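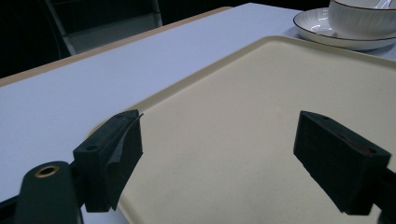
## Is a serving tray for one person's dinner worth the bother?

**wipedown_wendle** · Member · 302 posts

I keep being told that a tray on the table will change how I clear up after meals. I don't believe it, but I bought one anyway, a big cream thing from the Pramier range, and paid £20 for it in the Dullel shop in Cetley. The label said it would "keep the whole meal together". So does a table, in my experience.

It's plastic, matte, slightly speckled, with a rounded lip all the way round. I've had it out every evening since Thursday. My complaints so far:

- It takes up most of the room I used to eat in.
- I now wash a tray as well as a plate.
- The speckle hides crumbs, and I suspect that's why they do it.

I also have a white board over the table to save the wood, and I'm starting to wonder whether that was doing the whole job already. Does anyone use both, and can you tell me what the tray adds?

---

**greyteatowel** · Member · 1,465 posts

It adds one trip to the kitchen where you used to make three. Everything goes on, you carry it over, done. You have to put the things ON the tray though. From what I've seen on here, half the people who say trays don't work are parking them next to the plate and then complaining about the space.

---

**wipedown_wendle**

Well, yes, mine is next to the plate. Once there's a dinner plate with a bowl on top of it I don't want to be balancing that on something with a lip. I've carried soup on a tray before. I've also cleaned soup off a hall carpet.

For small stuff I can see it a bit more. I've been trying it with the little bits that collect at the end of the table, lids and the like.

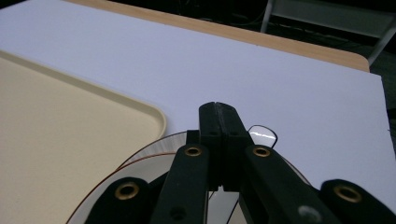
*Beige tray on the left, round clear container by its corner, white board under the lot.*

Even then, the container sits perfectly well on the board. I can't see what I'd gain by moving it a hand's width to the left.

---

**Fennel & Bleach** · Member

I'm with wendle on this one. We had trays at the Athumani café when I worked there and they made sense, because you were walking the length of a room with four people's cups. At home the sink is right behind me. I think trays get sold to people who've seen them in cafés.

The board I would keep. Wipes clean, and heat marks on pale wood are a misery to get out.

---

**greyteatowel**

Cafés use them because they work, so I don't follow the argument. And "the sink is right behind me" is your kitchen. Plenty of us eat in a different room.

wendle, what are you stacking? If it's plate, bowl, spoon, that's one pile and it would go on that tray with room left over.

---

**wipedown_wendle**

Plate on the bottom, bowl on the plate, spoon standing in the bowl. I've done it that way for years and I pick the pile up with two hands by the plate.

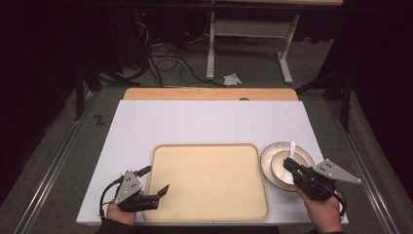
If I put all that on a tray I'm still picking it up with two hands, only now it's wider and I have to turn sideways to get through the kitchen door. The tray wants to slide about as well. I haven't measured anything, but I'd swear it's slower.

I'll give greyteatowel this much: a spoon left standing up in a bowl is asking to be knocked out by a sleeve, and on the tray it would at least land on something with an edge.

---

**oddlids** · New member

Lay the spoon down? Sorry, new here.

---

**Fennel & Bleach**

Lay it down and it slides off the plate the moment you tilt. Standing is better if the bowl's deep enough. Shallow bowl, put it across the plate and hold it with your thumb.

---

**greyteatowel**

Or put it on the tray.

wendle, try this before you take it back. Leave the tray by the sink during the meal so it isn't eating your table, then bring it through at the end and load the heavy pile in the middle, never at one side. For the sliding, a damp cloth underneath the plate. 2 minutes' work and I'd bet you don't go back.

---

**wipedown_wendle**

So I walk to the kitchen to fetch the tray so that I can save myself a walk to the kitchen.

Fine, I'll try the damp cloth. I remain doubtful. Does anybody know if Dullel take things back once they've been used, or only with the sticker still on? I peeled mine off to see if it would leave a mark.

---

**oddlids**

The Cetley one took a colander back from me with no sticker. I did have the receipt. They gave me a credit note, no cash.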